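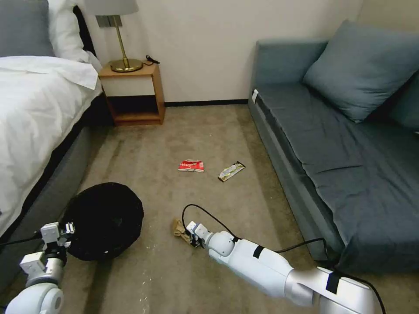 *Photo: Umstead property list, room 43, 21/03/2023*

To: umstead-rooms
Subject: Re: Re: floor litter and the vacuum pass

> On the February sheet we had "floor: vacuum" as one line. Can we
> leave it that way? The vacuums take small paper anyway, and a
> separate pickup line adds time on every room. Also, does the sofa
> side count as floor or as furniture?

I would split the line. Room 43 has two wrappers in the open carpet between the bed and the sofa, one red and white and crumpled, the other silver and gold and pressed flat, plus a crumpled scrap of tan paper. The Dixit uprights will take the paper. They will not take a flat wrapper. It seals against the intake plate, the brush stalls, and the belt goes. We replaced 9 belts last year at the Ollitberg building alone.

There are also small white specks in the carpet, which are vacuum work. On a greige carpet with darker streaks they are easy to miss from standing height, so the pass should overlap by half a head width.

Proposed wording:

1. Floor, pickup: all wrappers and paper by hand, into the bag.
2. Floor, under edges: check along the bed base and the sofa base.
3. Floor, vacuum: far wall to door, overlapping.

Item 2 answers the sofa question. The carpet up to the base is floor. The seat and cushions stay under furniture, including smoothing the seat fabric.

Nightstand: the open lower shelf should be empty at turnover, as it is in 43. The lamp cable goes behind the lamp base. In 43 it trails toward the right edge of the top, so add "cable" to the nightstand line.

On time: I ran the split version on 103 and the pickup added two minutes. Bags are Prastness stock, carton of 2000, same as now.

If there are no objections I will change the master sheet and repost it to the list.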